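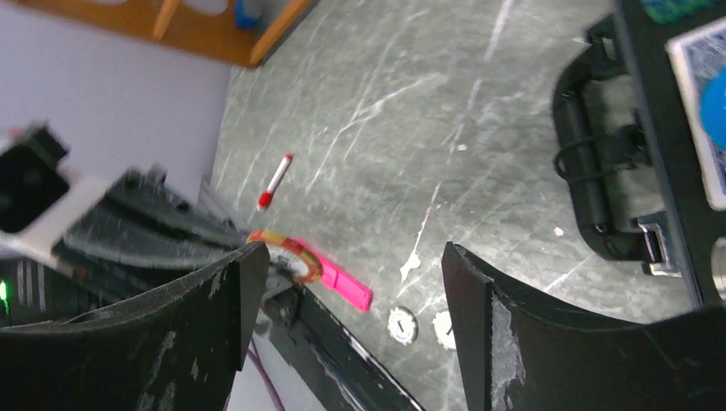 Par où commence-t-on quand de petites choses sans rapport entre elles traînent par terre ?

On commence par regarder, debout, sans rien ramasser, le temps de repérer les familles : ce qui sert à écrire, ce qui sert à coller, ce qui vient d'un jeu, et ce que l'on ne reconnaît pas encore. Le premier objet ramassé est ensuite celui dont on connaît déjà la place.

Atelier Madside — Rangement et tenue des petits objets
Support de cours, séance de septembre, rédigé par Siham El Idrissi
Salle Yilma, durée 2 heures

Bonjour à toutes et à tous, et merci à celles et ceux qui ont renvoyé leur fiche avant la rentrée (je les ai toutes lues, même les très longues !). Ces notes reprennent ce que nous verrons ensemble et débordent un peu, parce que je déborde toujours. Gardez-les sous la main pour l'exercice pratique.

1. Les familles d'objets

Une famille, pour nous, c'est un ensemble de choses que l'on cherche au même moment. Le marqueur blanc à capuchon rouge va avec les autres marqueurs, cela ne surprend personne. Le rouleau de ruban adhésif pose déjà plus de difficultés : certains le mettent avec l'écriture, d'autres avec l'emballage, et j'ai vu des équipes très aimables se fâcher pour de bon à ce propos. Les deux solutions se défendent. Choisissez-en une, écrivez-la sur la fiche Votby et tenez-vous-y pendant tout le trimestre.

La couleur aide à retrouver un objet, elle aide beaucoup moins à le classer. Un objet rose vif se voit de loin sur un sol gris, et tant mieux, mais une boîte « choses roses » ne rendra service à personne. Je vous demande donc de nommer l'usage en premier et la couleur ensuite : « adhésif, jaune orangé », et jamais l'inverse.

2. Autour des structures métalliques

Avant de passer aux objets plats, un mot sur les grandes pièces fixes. Une poutre en métal gris clair finement strié paraît propre tant qu'on la regarde d'en haut. Baissez-vous : la face inférieure est dans l'ombre, et de minuscules débris clairs peuvent s'y tenir près des rainures. On y passe un chiffon sec, dans le sens des stries, sans appuyer sur les têtes de boulons ni tirer sur les attaches noires. Si une boucle de câble vous gêne, contournez-la et signalez-la à Lemlem Gudeta, qui suit le matériel de la salle.

Les coins et les angles se font à la fin, avec le petit pinceau.

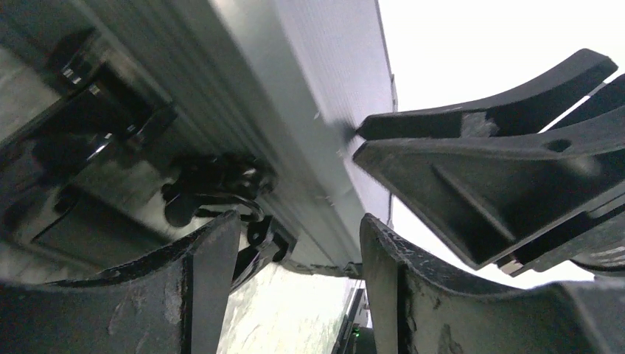

3. Les objets minces

C'est la partie que les groupes aiment le moins, et je les comprends : une bande plate posée sur le béton se laisse difficilement prendre, les ongles glissent, on s'énerve. Prenez-la par les grands côtés et redressez-la avant de l'emporter. Une fois debout, elle se lit bien mieux. Une bande rayée bleu et blanc, par exemple, montre toute son alternance et son extrémité arrondie, et l'on peut décider tranquillement de son tiroir.

Rangez les bandes debout dans les casiers Taron, l'extrémité arrondie vers le haut. Couchées, elles disparaissent sous tout le reste, et on en rachète sans en avoir besoin. Notre budget de fournitures tourne autour de 3000 euros par an, il a mieux à faire !

Les lignes blanches peintes au sol ne sont pas des zones de dépôt. Je le redis chaque année et je le redirai sans doute l'année prochaine.

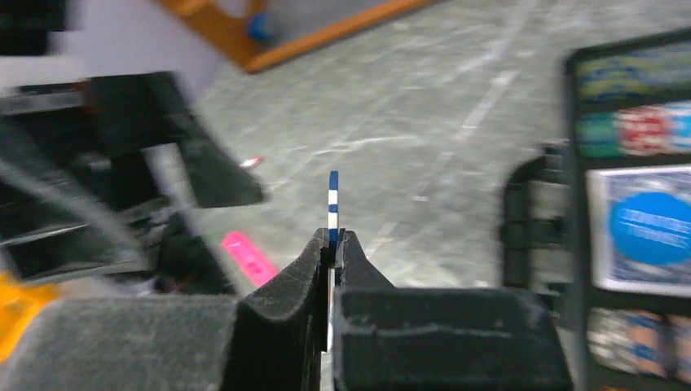
4. Les pièces de jeu et autres objets ronds

Les jetons roulent, c'est leur grand défaut. Ils ont une qualité en échange : ils portent souvent une inscription, et l'inscription suffit presque toujours à retrouver la boîte. Tenez le jeton droit, par la tranche, tournez-le jusqu'à pouvoir lire, puis recopiez le texte tel quel dans la colonne de gauche de la fiche. Si vous lisez « POKER CLUB » d'un côté et « LAS VEGAS » de l'autre, vous notez les deux, en majuscules, sans interpréter. Le bord à segments gris et blancs se note aussi, dans la colonne du milieu,
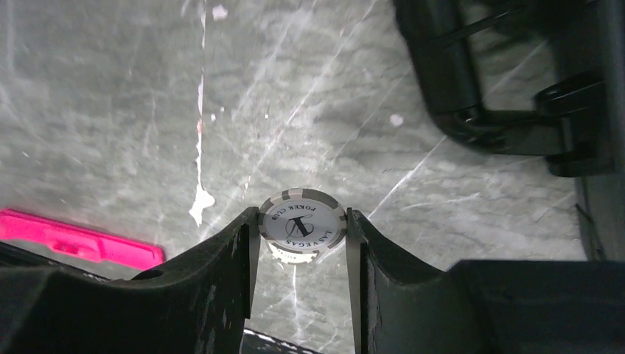
et la colonne de droite reste vide jusqu'à la mise en commun. Je sais qu'il est tentant d'y inscrire tout de suite une valeur ou un nom de jeu, mais nous avons déjà eu des jetons rangés dans la mauvaise mallette pour cette raison, et il a fallu tout reprendre. Un petit texte pâle au bas d'une face mérite qu'on prenne la loupe ; s'il reste illisible, écrivez « illisible » et passez au suivant.

Pour la prochaine fois

Choisissez chez vous un tiroir de taille modeste (pas celui de la cuisine, par pitié) et remplissez une fiche Votby complète, page 28 du cahier. Apportez la fiche, laissez le tiroir où il est. Lemlem sera présente en début de séance pour vos questions sur les casiers.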